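Can the bank change the fixed rate after approval but before closing?

Asked December 24, 2022 in Home loans

Hello all. My wife and I are buying a small apartment in Fullau. Likora Bank approved our loan in July with a fixed rate, but the builder is late and now the bank writes that the rate "will be reviewed". The monthly payment was 624 and with the new rate it would be higher. Is this allowed? We already paid the deposit.
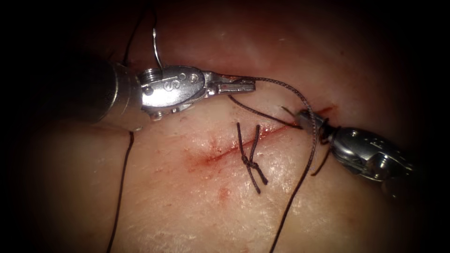

Look in your approval letter for the date when the rate lock ends. Mine with Likora was 4 months, and after this they can offer you the rate of the day. The approval and the rate lock are two separate things — many people mix them.

Thank you, I found it on the second page. The lock ended already. Can I ask them to extend it?

You can ask, but do it in writing. When our house in Zakholm was late, the bank extended the lock for a fee of 452. Please compare the fee with the extra interest before you sign. Also read your contract with the builder — sometimes he must pay such costs if the delay is his fault.

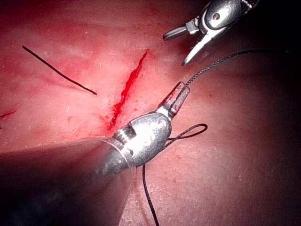
Close view of the incision with two instruments

Just go to Vrabec, they are cheaper anyway.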